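Learning to Squeeze Less

Packing groceries is easy for people and still hard for machines. A robot that grips a soup can well will often crush a carton of crackers, and one tuned for crackers will drop the can. Engineers at Tratero, a small robotics firm in Purnow, spent the spring testing one way around that.

Their method is called Dodeck. The robot makes a light first touch, measures how far its fingers travel before the object pushes back, and picks its grip force from that reading. The whole check takes less than 2 seconds. There is no database of products behind it, and the arm is never told what it is about to lift.

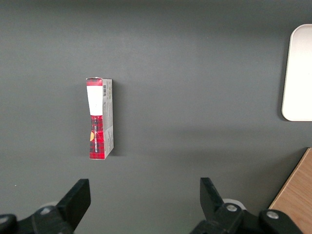
Thin cardboard turned out to be the hardest material in the trials. A new box is stiff at the corners and weak in the middle, and once it has been handled a few times the middle gets weaker still. The team kept worn boxes in the test set on purpose, as shops and warehouses are full of them.

Over 1000 lifts with 20 household items, the light touch cut the number of crushed packages to a fifth of what a fixed grip produced. Drops went up slightly. Most of those involved tall, narrow packages held too close to one end, a problem the force reading can't fix.

The next version will try a second touch at a different height before lifting. That adds time, and a packing line run by the grocer Delić, where the system is due for a trial in May, allows 5 seconds per item. The team expects to fit both touches inside that limit.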